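Plastic wheel trims – worth paying for, or all the same?
Motoring chat > Bodywork and trim

ullthorpe_phyllis
Lost a trim somewhere on the Ullthorpe road in October and I need a new set. The shop wants silly money for Linska ones and swears they "lock on for life". Cheaper ones are called Momero. I can't see what the extra buys me. It's a bit of plastic. Has anyone had both?
Phyllis Hulme

tillman_b
Had both. The Linskas went first, so make of that what you will. "For life" means until the first decent pothole.

gravelbin
Disagree. Mine have done two winters and haven't moved. Did you seat the wire ring properly before you pushed them on?

tillman_b
Yes, thank you, I have fitted a wheel trim before.
Bernadette

saltroad101
Brand tells you very little. Turn one over in the shop and look at the teeth round the inside of the rim. If they bend under your thumb, put it back.

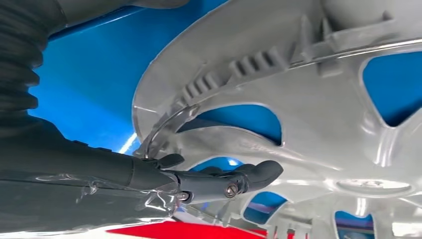
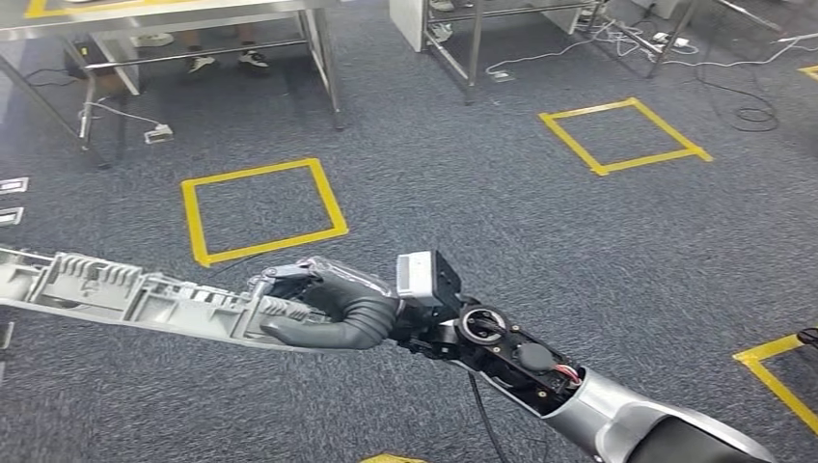
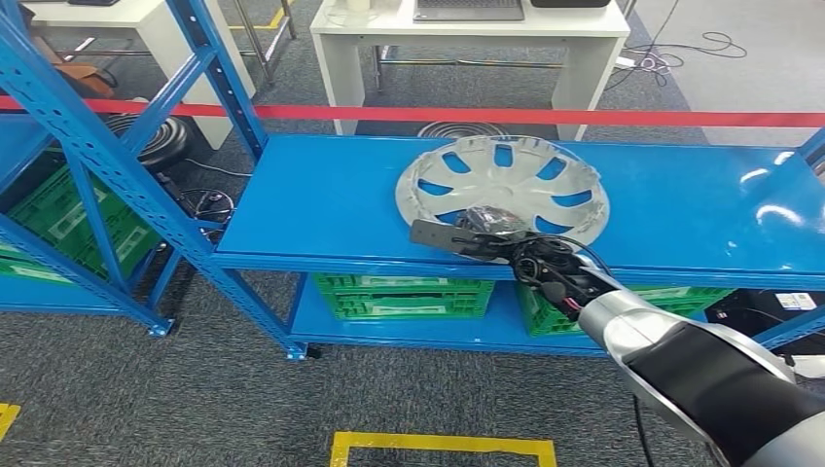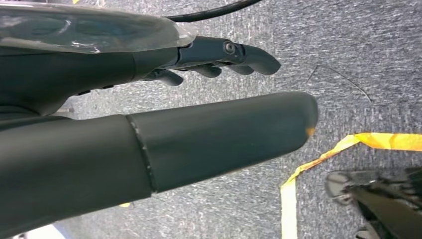
Re: Cable ties?

gravelbin
Two cable ties per trim, through the openings and round the wheel spokes. Snip the ends. Costs pennies.

ullthorpe_phyllis
And when I get a puncture in the rain? I'd need to find cutters first. Not sold on that.

saltroad101
Keep a cheap pair in the boot. I wouldn't trust the clips alone on any of them, and I don't believe the review sites either – every set gets five stars from people who fitted them that morning.

salameh_fan
My Salameh set lasted 6 years with no ties. Just saying.

tillman_b
On a car that does what, 300 miles a year?

salameh_fan
Bit more than that, Bernadette.

gravelbin
Steel wheels painted black. No trims, nothing to lose.

ullthorpe_phyllis
They look like I've given up. I'll go and bend some teeth in the shop and probably buy the cheap ones. Does the valve cut-out have to line up exactly or is there some slack?

saltroad101
Line it up exactly. Start at the valve and work round with the flat of your hand, and don't let anyone near it with a mallet.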